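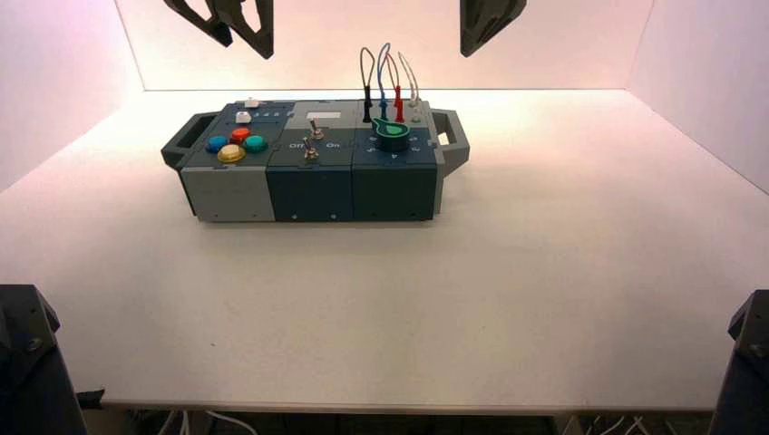
Section 4: Good practice for task board sessions

You've got the cell wired, the arms homed and the software talking to both grippers. Now comes the fun part! This section covers the house rules we follow at Flondby whenever a two-armed robot works on a task board with buttons, switches, a knob and plug-in leads. Most of these rules came out of long afternoons at the bench in Nellport, and they've made our results far easier to compare from one site to the next.

Please read 4.1 through 4.5 in full before your first powered run. After that, the numbered steps should be enough.

4.1 Before you power the arms

1. Wipe the tabletop and let it dry. Dust under the board lets it creep when a gripper pushes sideways, and you'll be chasing a few millimetres all day.
2. Set the board down flat and keep clear table between it and the front edge. Both arms need that space to come in low.
3. Check that the carrying handles at both ends are free. If you ever have to pull the board out quickly, you want both hands on it straight away.
4. Look at the small screws along the bottom of the front faces. Snug is plenty. If one spins freely, take the board out of service and tag it.
5. Tuck loose cables under the table and away from your feet and the arm bases.
6. Press the emergency stop, try to jog each arm, then release the stop. Do this at the start of every session, even if you were the last person in the cell.

CAUTION: Never reach over the board while the arms are enabled, even when the grippers are parked above it. A parked arm is still a live arm.

4.2 Resetting the board

A proper reset is the best habit you can build, and it's quick once you've done it a few times. Every trial starts from the same board state, so your numbers really mean something.

1. Move both toggle switches to their start positions. Read the printed Off and On marks where they're provided; don't go by feel.
2. Turn the green knob until its pointer lines up with the start value on your trial sheet.
3. Press each coloured button once by hand and make sure it springs back cleanly.
4. Seat every banana plug fully in its socket. Hold the plug body when you do this. Pulling on the lead will ruin it sooner than you'd think.
5. Let the leads stand up in open loops. Don't tape them down unless the trial sheet says so.
6. Step back behind the floor line and call "clear" before you enable the arms.

Note: Lead shape changes a little every time, and that's fine. We like it that way, since a controller that only copes with one perfect loop won't be much use on a real panel.

4.3 Speed and force limits

Start slow. I know it's tempting to open things up once the first button press goes well, and it's a great feeling when it does, but please work through the stages in order.

1. Run the first 12 trials in reduced speed mode, with one person on the stop button the whole time.
2. If there are no hard contacts, move to normal speed for buttons and switches only.
3. Add the knob next. Watch for the gripper twisting the whole board along with the dial.
4. Leave the plugs until last. They need the gentlest grip and the most patience.

Set the contact limit in the Corine control panel before each stage. The panel won't carry your value over after a restart, so check it again if you've had a power cut or a software update.

CAUTION: Stop right away if a finger hooks under a lead. Don't try to jog out of it. Disable the arm, free the lead by hand and inspect the plug and socket before you carry on.

4.4 Lighting and background

The walls around the table do more than keep things tidy. A plain background helps the cameras pick out thin leads, which are by far the hardest things on the board to track.

1. Keep the walls bare. No sticky notes, please, however handy they are.
2. Choose one lighting setting and write it on the trial sheet. Warm light is fine, cool light is fine, but a mix halfway through a set is not.
3. When you change the lighting on purpose, start a new set and give it a new label.

4.5 Logging and upkeep

Write down every trial, including the messy ones. Failed grasps are gold! Valentin Mösli rewrote our whole knob routine from one page of misses, and it's been a joy to run ever since.

1. Log the start state, the task, the result and any contact alarm.
2. Note who was on the stop button.
3. After every 300 trials, inspect the gripper fingers, the switch nuts and the plugs for wear.
4. At 1000 trials, send the board to Pichler for a full check and use your spare in the meantime.

Note: If two people disagree on whether a trial passed, log it as a fail and add a comment. You can always review it later.

Go on to Section 5 for camera calibration.

Comments

Selina Auer, 13 February 2024
Love the part about leaving the leads in loops. We used to clip ours down and then wonder why nothing worked at the second site. Could you add a printable reset card?

benchrat
4.3 step 3 is so true. Our board walked right off its mark the first time we tried the dial. Is a non-slip mat allowed, or does that break the rules?

Flondby docs
@benchrat A thin mat is fine as long as it goes on the trial sheet and stays put for the full set. @Selina a reset card is planned for the June update.

k_tolland
What contact limit do you use for the plugs? I can't find a value anywhere in 4.3.

Flondby docs
@k_tolland It depends on your fingers and pads, so we keep it in the gripper appendix. Look under "Plug tasks".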